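4.2 Edges, patches and parked vehicles

What pleased us most in the Dirkport survey was how much there was to learn from the ground itself. We walked 19 lanes and logged 849 separate changes of surface, and the small ones turned out to be every bit as interesting as the large! A repair in darker asphalt, laid into older and coarser concrete, leaves a ragged join that a person on foot reads at once and steps around. Where a gutter runs beside it, the walkable width is set by the two together.
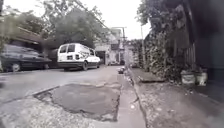
Anju Malhotra objected at the review stage that a gutter should count as walkable width, as people in narrow lanes step into it whenever a car comes by. We think this is a fair point, and a lovely one, and have reported widths both with and without the channel (Table 2).

Parked vehicles matter just as much. A van standing at one side moves the walking line across to the other, very often on to the worn pavement, and it is there that cracks and stains were logged most often.
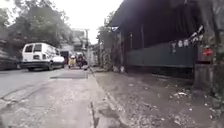 Of the 849 changes, 608 lay within a single stride of a parked vehicle or a building front. The Koneck index, which scores a lane from its centre line outwards, misses nearly all of these. We therefore scored each lane again from its edges inwards, following the method first tried in Fajardo, and the ranking of the lanes changed a good deal.

Larger objects kept at the roadside were entered in a class of their own. Tanks, carts and three-wheelers take up the same strip as the pavement would, and the traffic threads its way between them and the cars opposite.

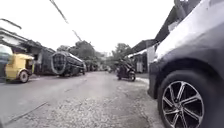

Figure 3. Street with objects on both sides: three-wheeled vehicle and dark tank, left; parked car, right.

Doorways opening straight on to the street were logged too, and are taken up in Section 4.3.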